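Washing and Storing Team Uniforms So They Last the Season

November, by Špela Babić

A set of basketball uniforms takes more abuse from the washing machine than from the players. Numbers peel, white trim turns gray, and waistbands go slack, mostly through heat and the wrong soap. I have washed the kit for the Wistum girls' teams for a few winters now, and these are the habits that have kept it going.

Start right after the game

Get the jerseys out of the bags the same night. A wet jersey balled up under a pair of shoes will smell by morning, and that smell is hard to shift. If you get home late and can't face the machine, hang everything over the shower rail and do it the next day.

Turn every piece inside out. Check the shorts for hair ties and mouthguards. Tie the drawstrings in a loose bow, or they will pull through the waistband and you'll spend an evening with a safety pin getting them back.

Blood, floor burn marks and sports drink

Treat blood with cold water only. Run the tap through the back of the fabric, work in a little dish soap with your thumb, wait ten minutes and rinse. Warm water sets it.

The brownish streaks that come from sliding on a gym floor are floor finish and dust. Dish soap and a soft toothbrush will lift most of them. Go along the grain of the knit and don't scrub over lettering.

Sports drink comes out with a cold soak if you get to it early. Red is the worst. For an old red stain on white, soak overnight with a scoop of oxygen bleach, and never use chlorine bleach on polyester. It yellows the cloth and eats the trim.

Soaking the whole set

When a set already smells, washing it twice does less good than one long soak. Use cool water and one cup of plain white vinegar per gallon, and leave it for an hour. Push the jerseys under a couple of times so no sleeve sits dry on top. Keep home and away colors apart. Drain, rinse, then wash as usual, and don't add bleach to anything that still has vinegar in it. 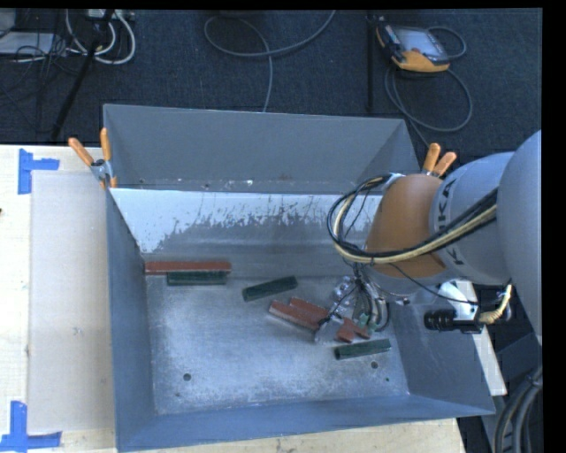 A reader in Ririmden wrote that vinegar did nothing for her son's practice jerseys and that she had better luck with half a cup of baking soda in the same amount of water, left overnight. She also said the smell came back within two games until she quit using fabric softener.

I'd agree with her on the softener. It coats the fibers, holds the odor in and stops the cloth from drawing sweat away. Dryer sheets do the same. If a set has been washed with softener for a season, run it through twice with no detergent at all before you judge whether it's past saving.

The wash

Cold water, gentle cycle, and about half the detergent the cap tells you to use. A full team set of 18 jerseys and shorts is too much for a home machine, so split it in two. Crowded loads come out with soap still in the seams. Leave out anything with a zipper or Velcro – warm-up jackets can go in on their own.

Drying

Hang jerseys by the hem, or on wide plastic hangers. Thin wire ones leave points in the shoulders. Keep them out of direct sun. Polyester dries in a few hours indoors with a window open. The dryer is what cracks the numbers, and once they start to lift at the corners there isn't much to be done at home.

If one corner has just begun to lift, lay the jersey flat, cover the number with baking paper and press with a warm iron for 8 seconds. Let it cool before you touch it. Try it on a practice jersey first.

Kneepads and shooting sleeves

These can go in a mesh bag with the jerseys, but they need longer to dry. Squeeze the pads in a towel before hanging. Foam that stays damp in the middle will go sour no matter how well you washed it.

Putting the set away

At the end of the season wash everything once more, even the pieces that were never worn. Fold with the number flat and a sheet of plain paper between jerseys so the print doesn't stick. Write the sizes and numbers on a card and put it on top. Store in a cotton bag or a box with a few holes, somewhere cool. Attics are too hot for printed lettering.

Recent tips

Getting scuffs off a basketball
How to dry wet sneakers overnight
Patching a torn driveway net
Packing a gym bag for a two-game day
Cirkgate gym sale: what to look for in used gear
Keeping a scorebook clean and readable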